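Home | Programme | Speakers | Notes | Contact

Speaker notes: Paper on the desk, session 4
Zanele Makhubela, Widley office services

Slide 1. Scope. Letter trays only. Cabinets and archive boxes were covered by Lemley in the morning.

Slide 2. The count. In April we logged 2,317 loose sheets on desks across the Stikham building. Of these, 1,571 had no owner's name or date. Pause for questions on method. Sheets in closed folders were left out.

Slide 3. Tray numbers. We started with 49 trays in use and finished with 19. Limit per desk is two positions, in and out. A third position fills with paper that belongs in neither.

Slide 4. Placing. Put the trays down empty and settle the position before any paper goes in. Finger cutout to the front. Keep the whole base on the desk top; an overhang at the front edge gets knocked by chair arms. Leave the sockets clear so that leads do not cross the paper.

Slide 5. Nesting. Spare trays go under the one in use. They take up little height and stay with the desk. Check that the upper tray sits level before loading it.
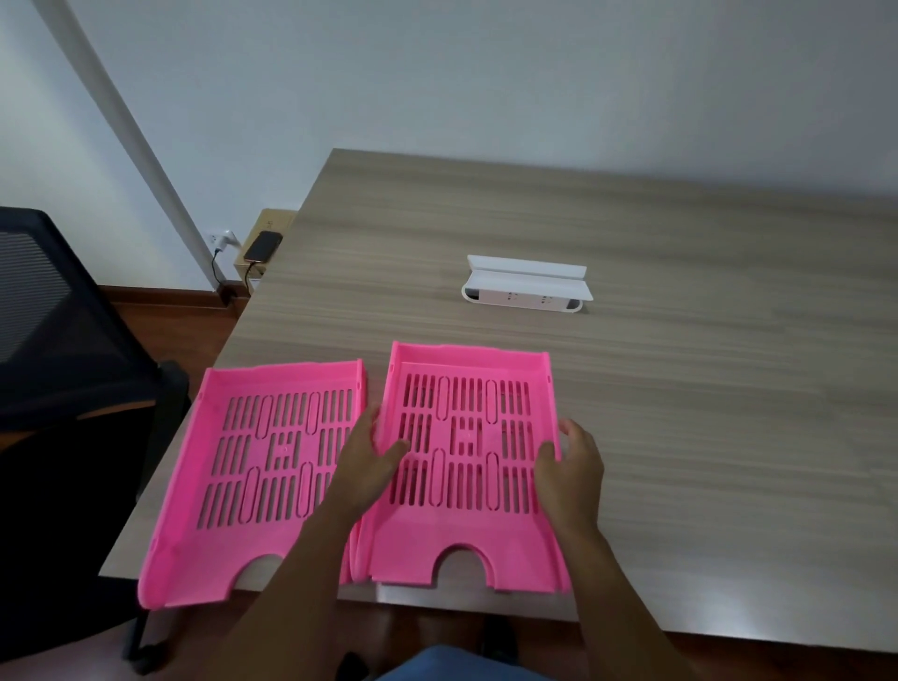
Slide 5: pink letter trays side by side on a desk, one held in both hands.

Slide 6. Clearing. Out tray daily at 4 pm, in tray before leaving. Skip the Kruger figures if short of time, they are in the handout.

Questions. Expect one on labels. Label the front wall, clear of the cutout.

Related notes
Cable runs on shared desks
Archive boxes: sizes and shelf loads
Post room timings at Stikham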